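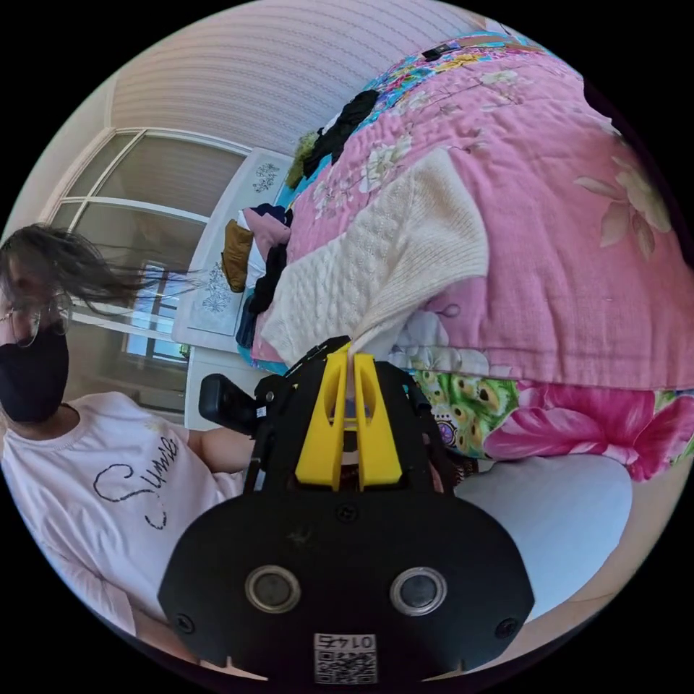 3.2 Low-sugar dessert trial

Figure 3. Gripper with two yellow fingers.

Tidura kitchen, July. Each guest got a baked apple or a yogurt cup, both under 200 calories. 172 guests finished the survey, out of 443 invited. Low return, we know. Most prefered the apple. Yogurt cup rated "too plain" by many, mainly those not on a diet. Cinnamon helped, honey less so. Portion size not controlled at the Barajas site, so those scores are left out of Table 2. Repeat visits covered in 3.3.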